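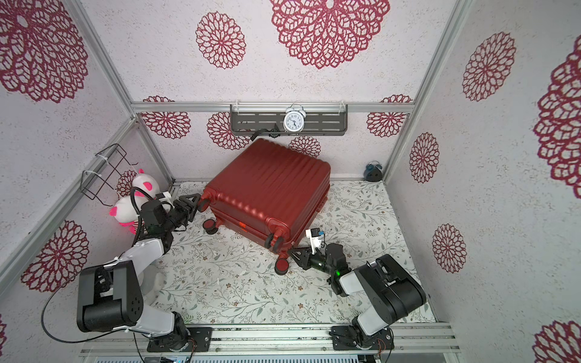 Spinner wheel replacement, riveted housings - bolts or rivets?

dunmore_k
Hard-shell case, four spinners, two of them dragging. The housings are riveted through the shell from the inside. I have the lining unzipped and can reach all the rivet heads. Plan is to drill them out and fit M4 machine screws with nylon insert nuts. Replacement wheels are the Lilteck ones, sold as a pair. Any reason not to do this?

tarn88
No problem with screws. Use button heads on the outside and put the nut inside with a wide washer. Polycarbonate cracks if you load it on a small area. Drill at low speed, and stop when the rivet head comes off. Punch the rest through.

pelmet
I would use rivets again. Screws back out under vibration, and baggage belts are nothing but vibration. Closed-end aluminum pop rivets with a backing washer, 8 cents each if you buy a bag of 100.

tarn88
Nylon insert nuts do not back out. I have a case on its second set of wheels with M4 screws and all of them were tight when I checked in November.

pelmet
One case is a small sample. Also the screw tail sticks up under the lining and wears through it.

tarn88
Cut the tail flush or buy the right length.

osier_flat
Before anyone drills: check the axle. On most of these the wheel comes off the fork by itself and the housing can stay where it is. If the axle has a flat cap on one end it is a press fit. Saw through it between wheel and fork with a junior hacksaw blade, fit the new wheel on a bolt axle. 2 wheels, half an hour, no holes in the shell touched.

dunmore_k
Axle has a cap on both sides. The forks also have play at the swivel, which is why I was going to change the whole housing.

osier_flat
Then yes, housing. A new wheel in a loose fork will drag again.

mirrin
Does the Lilteck hole pattern match yours? I bought a set for a Clindska cabin case and it was off by one hole out of four. Ended up drilling a new hole 5 mm from the old one, and the shell split between them on the next trip.

dunmore_k
Measured it last night. Three holes line up. The fourth is out by a bit under 2 mm.

mirrin
Slot the hole in the housing, not the shell. Round file, then a washer over the slot.

pelmet
Agree with that. And replace all four wheels. New ones are usually a slightly different height and the case will rock.

tarn88
Disagree, measure first. Mine matched within half a millimeter and I kept the old pair as they were.

pelmet
Yours matched. Plenty don't.

dunmore_k
Old height 52, new height 54. I'll order the second pair. Does Güler still sell the wide M4 washers in small packs? Their site only shows 100.

osier_flat
Lollgate has them loose at the counter. Take one of your screws along, their bins get mixed.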